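Verov Flandgate Civil Alert Receiver
Installation and User Manual

Section 4. Setting Up the Receiver in the Home

This section covers first power-up, district selection, alert categories, sound levels, placement, and the test procedure. It applies to receivers supplied to households, small offices, and places of worship. Receivers installed in schools and public shelters are connected to a wired siren line and are covered in Section 7.

The receiver announces official warnings of rocket and missile fire, hostile aircraft, armed intrusion, and hazardous materials. It does not replace outdoor sirens, broadcast announcements, or the instructions of police and emergency personnel on the spot.

CAUTION: The receiver is a warning device only. If you hear a siren and the receiver is silent, act on the siren.

4.1 Before You Begin

Have the following ready:

The receiver and its wall adapter
The backup battery (packed separately, under the cardboard tray)
The household registration card
The district code for your address

The district code is printed on the registration card. Receivers distributed in Gambridge and the surrounding villages use code 1101. If the card is missing, or if you have moved since it was issued, obtain the code from your municipal emergency office. Do not use a neighbor's code unless the office confirms that both addresses fall in the same warning district. District lines do not always follow streets.

4.2 Installing the Backup Battery

1. Make sure the wall adapter is unplugged.
2. Turn the receiver face down on a soft cloth.
3. Slide the battery cover toward the arrow and lift it off.
4. Connect the battery plug. It fits one way only. Do not force it.
5. Lay the cable in the channel on the left side so that the cover does not pinch it.
6. Replace the cover and press until it clicks.

Note: The battery is shipped partly charged. Leave the receiver plugged in overnight before relying on battery operation.

CAUTION: Use only the Verov battery marked 944. Other batteries of similar size may fit the compartment but can overheat while charging.

4.3 First Power-Up

1. Plug the wall adapter into the receiver, then into a wall outlet. Avoid outlets controlled by a wall switch.
2. Press and hold the POWER button until the status light turns amber.
3. Wait while the receiver searches for a signal. The search can take up to 60 seconds.
4. When the status light turns green, the receiver has found a transmitter and is ready for district selection.

If the light stays amber after the search, move the receiver nearer to an outside wall and repeat from step 2. If it turns red, see Section 9, Fault Indications.

4.4 Entering the District Code

1. Press MENU. The display shows DISTRICT.
2. Press SELECT. Four dashes appear.
3. Enter the code with the up and down keys. Press SELECT after each digit.
4. Check the full code against the registration card.
5. Press and hold SELECT until the receiver beeps twice.

The display then shows the name of the district in the language chosen at the factory. To change the language, see 4.9.

A receiver may store one main district and up to three additional ones. Additional districts are intended for households with family members in care, at boarding schools, or at a regular place of work elsewhere. Alerts for an additional district are announced with the district name first and at a lower volume.

Note: Adding many districts leads to frequent announcements that do not concern your household. Experience in border communities has been that people begin to ignore them. Enter only the districts you need.

4.5 Alert Categories

The receiver recognizes four categories. Each has its own tone, followed by a spoken message.

Category A, Rocket or Missile Fire. Rising and falling tone. Enter the protected space at once and remain there until the all-clear.
Category B, Hostile Aircraft. Rapid pulsed tone. Enter the protected space and keep away from outside doors and windows.
Category C, Armed Intrusion. Low steady tone, repeated twice only. Lock the doors, turn off lights, stay quiet, and wait for instructions.
Category D, Hazardous Materials. Alternating two-note tone. Close windows, switch off air conditioning, and seal gaps where possible.

Categories A and C cannot be switched off. Categories B and D may be set to light only between 10 p.m. and 6 a.m., although this is not recommended for households in front-line districts.

After a Category C alert, the receiver goes silent and shows further messages on the display. This behavior is intended. To restore spoken messages, press SELECT and MENU together.

4.6 Setting the Volume

1. Press MENU until the display shows VOLUME.
2. Use the up and down keys to choose a level from 1 to 9.
3. Press SELECT to hear a short sample tone.
4. Walk to each bedroom with the door closed and confirm that the tone can be heard there. A second person should repeat the sample.
5. Press and hold SELECT to save.

Levels 1 through 3 apply to test messages and the all-clear only. For Category A and Category C alerts the receiver will not sound below level 4, whatever level has been saved.

CAUTION: Do not hold the receiver against the ear during a sample tone or a test.

Households with a deaf or hard-of-hearing member may request the Śliwiński pillow vibrator, which plugs into the round socket on the rear panel. After connecting it, select ACCESSORY, then VIBRATE, and run the test in 4.8. The vibrator draws power from the receiver and shortens battery operation.

4.7 Choosing a Location

Place the receiver where it can be heard by everyone who sleeps in the home and where it will not be moved from day to day. A hallway table, a shelf, or a piece of bedroom furniture at waist height is suitable.

1. Choose a flat, dry surface close to an outlet.
2. Extend the antenna fully and keep it upright.
3. Leave a hand's width of free space on each side for the speaker openings.
4. Keep the receiver away from microwave ovens, radiators, and large metal cabinets.
5. Keep the registration card and the shelter instruction leaflet nearby, in a drawer that all adults in the household know. 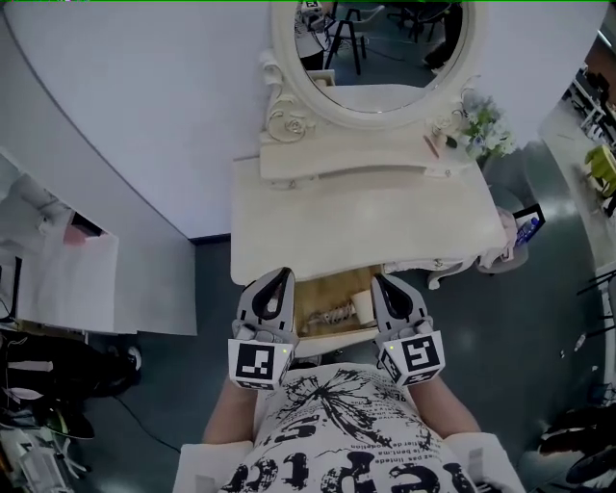

Figure 6. Dressing table with the drawer partly open.

Do not place the receiver inside a drawer or cupboard. Do not place it in the protected space itself unless reception there has been confirmed with the door and window shutter closed. Reinforced walls weaken the signal, and many protected rooms will need the extension antenna described in Section 6.

Renters should note that the receiver is registered to the household and may be taken along when moving. The district code must then be changed and the municipal office informed.

4.8 Testing the Receiver

A test should be carried out after first installation, after any change of location, and once a month after that. Inform everyone in the home before you start, including guests and domestic help.

1. Press and hold TEST until the display shows LOCAL TEST.
2. Release the button. The receiver plays a spoken notice, "This is a test," followed by a short Category A tone.
3. Confirm that the status light flashes and that the display is readable.
4. Unplug the wall adapter and repeat the test on battery power.
5. Plug the adapter back in. The status light returns to green.

The district transmitter also sends a silent network test each night at 3 a.m. If the receiver misses the network test, the display shows CHECK SIGNAL in the morning. One missed test requires no action. If the message returns on the following day, move the receiver or contact the municipal emergency office.

Note: The event log holds the last 2000 entries, including tests. When the log is full, the oldest entries are overwritten. The log cannot be edited from the keypad.

4.9 Language and Display

1. Press MENU until the display shows LANGUAGE.
2. Choose the language for spoken messages and press SELECT.
3. Choose a second language, or NONE, and press SELECT.
4. Press and hold SELECT to save.

When a second language is chosen, each message is spoken first in the main language and then in the second. Tones are not repeated. In districts with very short warning times, the receiver plays the second language only after the all-clear for Category A. This setting is controlled by the transmitter and cannot be changed at home.

Display brightness is adjusted with the up and down keys while no menu is open. During an alert the display goes to full brightness, except in Category C, when it stays at its lowest setting.

Continue to Section 5, Responding to an Alert.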